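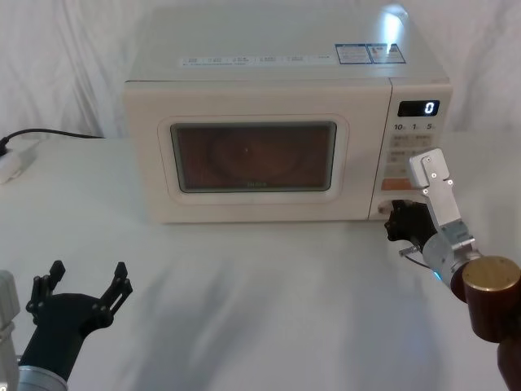 I have been trying to cook millet properly since May, when I bought a sack of it at the market in Rendthorpe on the strength of a low price. My first few batches went to paste on the stove. I now do it in a microwave, a plain countertop model, white, with the control panel to the right of the door and a long strip of small print along the top that I have never read through. The method came from Faustine Marchal, who taught the evening class on grains I took last winter.

Rinse the millet until the water runs clear. One cup of grain to two cups of water, a pinch of salt, in a deep bowl with a plate on top. It foams more than rice does, so the bowl should be less than half full. High until it boils, then half power until the water is gone. Leave it covered for ten minutes and break it up with a fork. Stirring while it cooks is what made my paste.

Toasting it first in a dry pan gives it more flavor. I do that if I am eating it plain and skip it if it is going into soup.

The sack held 400 ounces, and I am most of the way down it. Breakfast is where most of it goes, with milk and chopped apple. I also tried it as a stuffing for peppers, which was fine but dry. Next time I will add tomato to the filling before it goes in the oven. The patties fell apart. Two eggs might have held them, but I only had one in the house.

Cooked millet keeps 3 days in my refrigerator before it starts to taste stale. It hardens when cold and needs a spoonful of water when you heat it up again. I have frozen it in flat bags too, and it came back better than I expected, a little softer.

My sister in Fliltberg wants the rest of the sack for her hens. I told her she can have whatever is left when the barley I ordered gets here.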